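Trastell Workshop Group
Minutes of the equipment review meeting, 2021-11-25

Chair: Ernő Szilágyi
Apologies: one received, from the Ukeck site

1. Minutes of the last meeting
Approved with one correction. The loan period for the two-arm kit from Wanditz is 90 days, counted from delivery, and can't be extended without a new form.

2. Wanditz two-arm kit, progress
Assembly went without trouble once the right screwdriver was found. The printed guide covers one arm only and leaves the reader to repeat it for the other, including the motor numbering, where we lost an afternoon. Wanditz support replied the next morning with a corrected sheet. The sheet is now in the binder.

The bench task agreed at the last meeting is sorting small desk items with a cardboard box as the bin, both arms working on one table. The group has logged 80 runs. Pens and markers are the main items for now. Ernő asked that the box stay the same for the whole review so that the runs can be compared. 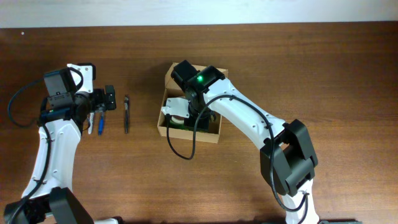 Two points came up on cables. The leads at the wrists are longer than they need to be, and members asked if they could be clipped closer to the links. Wanditz allows clips but no cutting or re-crimping. Clips to be ordered in black, small size. The group also wants a spare lead of each length before the kit goes to Ukeck.

Thin pens are harder for the fingers than markers. Of the runs logged as failed, 37 percent were thin pens that slipped or turned in the fingers. Rubber finger covers are sold separately and were not part of the loan. Agreed to ask for one set on trial.

3. Service plan
Wanditz offers a yearly plan at 600 per kit, which covers motors and joint housings but leaves out cables and fingers. Lakatos has quoted for repairs by the hour with no yearly fee. Members were split. Those who run the bench most days prefer the plan – a dead motor would stop all work. Others felt one year of use is too little to judge. No decision. Ernő to get the Lakatos terms in writing, with turnaround times.

4. Training
The half-day session was useful for setup and thin on troubleshooting. Ask Wanditz for a second session at Ukeck, in December if possible.

5. Actions
Order cable clips and price spare leads – bench team
Request finger covers on trial – Ernő Szilágyi
Written terms from Lakatos – Ernő Szilágyi
Dates for second training session – Ukeck site

6. Any other business
The bench booking sheet is to be filled in before use, including for short tests.

Next meeting in December, date to be sent by email.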